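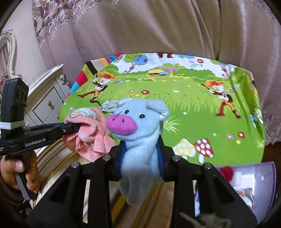 Page 60

Section 3. Recording Two-Handed Examples with Soft Items

3.1 Purpose of this section

This section sets out the procedure for recording two-handed examples in which soft items are picked up, held and set down with a pair of hand-held grippers. It applies to all operators enrolled in the Jekier collection program, including those who record in their own homes. Operators who have not completed the fit check in Section 2 should do so before continuing.

Soft items include plush toys, hair scrunchies, socks and small knitted pieces. Rigid items are covered in Section 4 and must not be mixed into a soft-item session.

3.2 Preparing the work surface

1. Choose a surface at or slightly below waist height. A bed, a low table or a covered chest is acceptable.

2. Spread one printed cloth over the surface and smooth the area where items will be placed. Folds at the sides may be left as they are. Patterned cloths are preferred for this task group, and the site coordinator will tell you when to change to a different one.

3. Place an open container within reach of either hand. A translucent plastic box is suitable. Do not use a container with a lid attached.

4. Set out the soft items for the session. Items may overlap. Do not arrange them in rows or sort them by color.

5. Draw the curtains if direct sunlight falls on the cloth.

Note: Household furniture and bedding may remain in view. Mail, identity papers, family photographs and screens must be removed from the room or covered before recording starts.

3.3 Recording an episode

1. Take one gripper in each hand and hold both clear of the cloth with the fingers open.

2. Start the episode and wait for the ready tone from both units.

3. Lower one gripper over the first item. Close the trigger slowly until the item is held between the fingers. Stop squeezing as soon as the item lifts without slipping.

4. Pick up a second item with the other gripper. The two grippers may work at the same time or in turn, as the task card directs.

5. With plush toys, grip the head or the body. Avoid ears, cords and loose trim, which can pull free or wrap around a finger joint.

6. With scrunchies, gather the fabric between the fingers so that it bunches. A scrunchie held by a single thin fold will usually drop during the move and the episode will be marked incomplete.

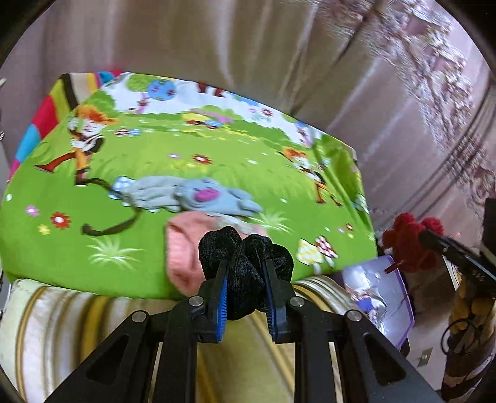
7. Move each item to the position named on the task card and open the trigger fully. Withdraw the gripper straight up before turning toward the next item.

8. Return both grippers to the starting position and end the episode.

An episode may not run longer than 340 seconds. If the limit is reached, the unit stops by itself and the episode is kept as a partial record.

CAUTION: Keep hair, sleeves and jewelry away from the linkage. The joints close with enough force to pinch skin.

CAUTION: Do not pull on an item that has caught in the fingers. End the episode, open the trigger and free the item by hand.

3.4 Drops and mistakes

A dropped item is not a reason to stop. Pick it up again with the same gripper and carry on. These recoveries are useful to the learning system and should appear in the record as they occurred. Operators must not stage drops on purpose.

End the episode and discard it only in the following cases:

- a person or pet enters the work area;
- either unit sounds the fault tone;
- an item falls to the floor and cannot be reached without stepping away.

3.5 Session totals and upload

The standard allotment is 400 accepted episodes per operator for the soft-item group. Change the selection of items after every 60 episodes. Items already used may return later in the same allotment.

Uploads close each Sunday at 6:00 p.m., site time. Episodes received after that hour are counted toward the following week. Leave both units in their cradles until the upload light goes out.

Questions about task cards should be sent to Prapai Chaimongkol at the Noiphan site or to Jarlath Ó Briain at the Bododdale site. Faulty units are handled for both sites by Hagos Mekonnen. Please quote the unit number and the last episode number in all messages.

Continue to Section 4, Rigid Items.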